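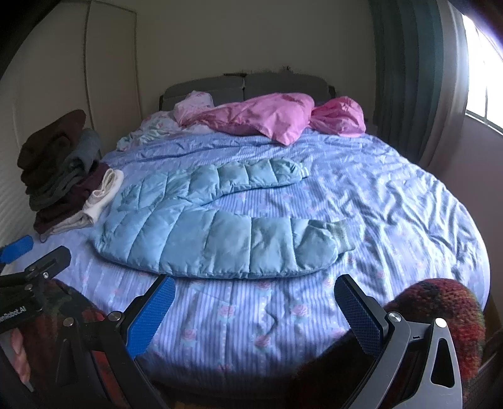 Student housing and clinic gear check, large animal rotation
Gyamfi Teaching Barn and bunk rooms
Done Tuesday, started 7 am. Second check this term. Comments under each item, sorry for the shorthand.

1. Footbaths at both barn doors
Status: FAIL (east), OK (west)
East bath low and full of straw. Students stepping over it. Refill at every shift change, initial the card. Card has been blank since March.

2. Cattle chute and head gate
Status: OK with comment
Latch closes clean, release rope good. Rubber on left side panel peeling at the bottom corner, hoof could catch. Work order in. No first-years on the chute until its fixed.

3. Sharps containers
Status: FAIL
Lotidton cart in the calf bay was over the fill line. Swapped on the spot. Please don't push things down with a pen, saw the pen. Exam rooms fine.

4. Controlled drug cabinet
Status: OK
Locked, key log matches. One entry hard to read, print don't scribble.

5. Eyewash stations
Status: OK (lab), FAIL (wash rack)
Wash rack unit ran brown for a bit then cleared. Needs the weekly flush, three minutes, not a quick tap. Cap missing on one side.

6. Fire extinguishers
Status: OK
All tags current. The one by the hay store is behind a wheelbarrow again. Move the wheelbarrow.

7. Cold weather clothing and laundry
Status: needs work
Barn clothes and room clothes still getting mixed. Anything worn in the isolation stalls goes in the yellow bin, not back upstairs, not on a bunk. Check pieces before they go back on the loaner rack: zips, cuffs, knees. Fleecy stuff is the worst for holding hair and hay dust. Look inside the folds, and go over ribbed bands where the edge has started to fray and the lint collects, like on the pale blue one here. Loose threads near a halter clip or gate chain are a snag risk, so trim or pull from the rack. Lint roller is on the hook, refils in the drawer under it.

8. Dryer vent, bunk side
Status: FAIL
Lint trap packed. Duct behind not checked, couldn't shift the machine alone. Dryer off until facilities has a look. Sign is up, leave it up.

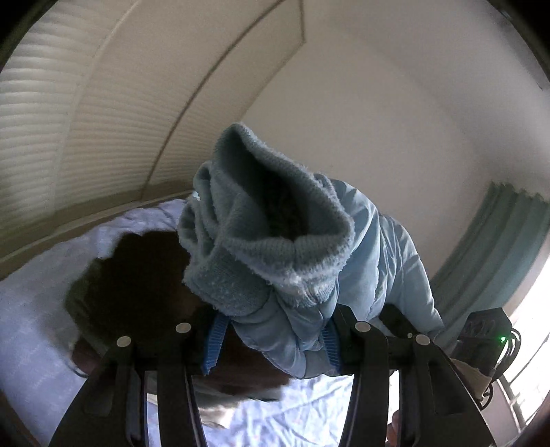 9. Bunk rooms, general
Status: OK with comment
Smoke alarms tested, all sounded. Space heater found plugged into a power strip, unplugged. Space heaters aren't allowed, see page 44 of the handbook. Beds clear of the wall heaters at the time of the check. A fuzzy blue thing like the one in the photo goes well away from a heater too, don't drape it over the grille to dry. Window in the end room sticks, opens if you lift first.

10. Portable X-ray, Vurasico unit
Status: OK
Aprons hung right, no cracks felt. Badge rack short by one, whoever has it bring it back before the next horse day.

11. Walk-in cooler
Status: OK
Inside release works. Necropsy samples labeled. Lunch in there, removed. Not a lunch fridge!!

12. Emergency contacts board
Status: FAIL
Old number for the after-hours desk. Correct extension is 398. Fixed in marker, needs a proper reprint.

Follow up
East footbath, wash rack eyewash and dryer first. Cekari is coming for the chute panel, date to be confirmed. Recheck of failed items in up to 3 weeks, sheet stays on the clipboard by the tack room door.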